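Community Help > Work > Machines and jobs

Posted 23/06/2021 by Kelly Yeoman

Will the packing arm leave us anything to do?

Hello all, I pack fruit and drinks at Tundham, and from September a robot arm joins our bench (lovely people in the office, but they do spring things on us!). They've shared the simulation, and I can't tell which part of my day goes.
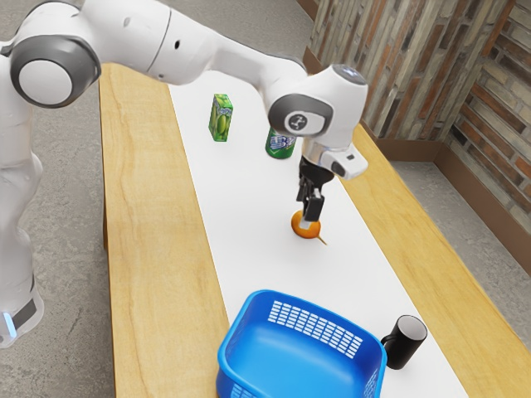 Gripper over the fruit, blue basket at the front

Has anyone been through this?

Tokier

We have, with 3 arms. The lifting went, and my wrists are grateful, but the judging stayed with us. Ask who decides on marked fruit, and get it in writing, love.
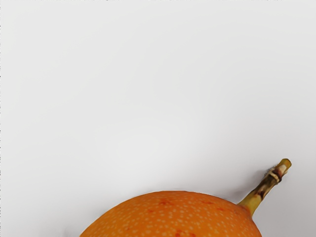
Red marks near the stem end

I'd want a person looking at marks like those before anything is turned away. Our supervisor agreed, and 8 of us trained as checkers on the same pay.
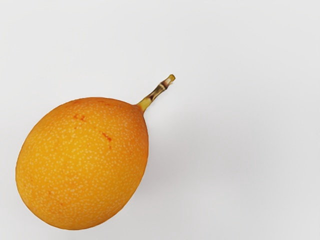 Granadilla, stem and all

A freckly skin like that one's is just how they grow, as any old packer will tell you.

Vávra

Join a union.

Related
Retraining after new machinery
Can they change my shift pattern?
Sore wrists from packing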